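Handcombe Countertop Care Notes

A plain-text collection of cleaning and maintenance notes for household countertops, compiled from service records kept by the Handcombe workshop. Current release: 1.5 (February).

Contents

notes/ — one text file per note
materials.csv — list of surface materials and the codes used in the notes
products.csv — cleaner and sealer types, by active ingredient
terms.txt — short glossary
CHANGES.txt — history of edits

Summary

The collection holds 155 notes. Each note covers one surface, one problem and one recommended treatment. Materials include natural stone, engineered stone, solid wood, laminate, tile and stainless steel. The notes were first written as internal job sheets and were rewritten in everyday language for this release. Customer names, addresses and prices were removed before the files left the workshop.

The collection is meant for people who write care guides, build search tools for home maintenance, or need short, consistent text on a narrow subject. It is not a substitute for the care sheet supplied with a surface. Where the two disagree, follow the care sheet.

File format

Notes are UTF-8 text with Unix line endings. Every note starts with five header fields, followed by a blank line and the body.

id: a number, never reused
material: a code from materials.csv
finish: polished, honed, oiled, brushed or unknown
problem: stain, etch, scratch, haze, burn, seam or general
author: initials of the person who wrote the final text

The body is limited to 300 words. Notes that ran longer were split, and the second part points back to the first by id. Quantities are in US customary units. Dilutions are given as parts by volume, cleaner first.

How the notes were made

Job sheets were sorted by material, and duplicates were merged. Gerardo Negri wrote the stone and tile notes. Edin Pavlović wrote wood and laminate. Mio Ogura edited all of the text and settled the wording of the problem field, which had been free text on the original sheets. A note was accepted when a second person could follow it without asking the author a question.

For stone, the notes separate stains from etches. A stain is color that has soaked in and may be drawn out with a poultice. An etch is a dull mark left by acid on calcium-based stone and has to be repolished. The old sheets used "spot" for both. Of the stone notes, 26 could not be assigned to either group and carry the value general.

Known problems

The finish field is unknown in most laminate notes. The sheets did not record it.

Marble, marble-look quartz and printed laminate are easily confused on older sheets. If the sheet gave only a color or pattern, the material code is X, and the treatment is restricted to neutral soap and water.

Sealer intervals assume a kitchen in daily use. They are too short for a guest bathroom and too long for a commercial counter.

The Cavel codes in products.csv are left over from a previous stock list. They do not affect the notes and will be dropped in the next release.

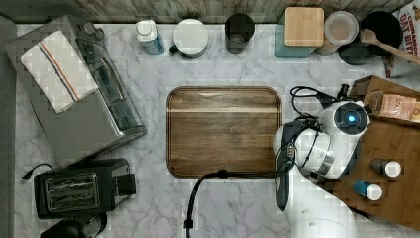

White marble-pattern counter with gray veining and a dark wooden tray.

Changes in 1.5

Poultice dwell times corrected in the granite notes.
Seam notes moved out of general and given their own value.
Line endings made consistent.
Glossary entries added for "honed" and "crazing".

Use and contact

The text may be copied and adapted with credit to Handcombe. Please keep the id field so that corrections can be traced. Send errors to Rok Mujić at the workshop, with the note id in the subject line and the source for the correction, if there is one.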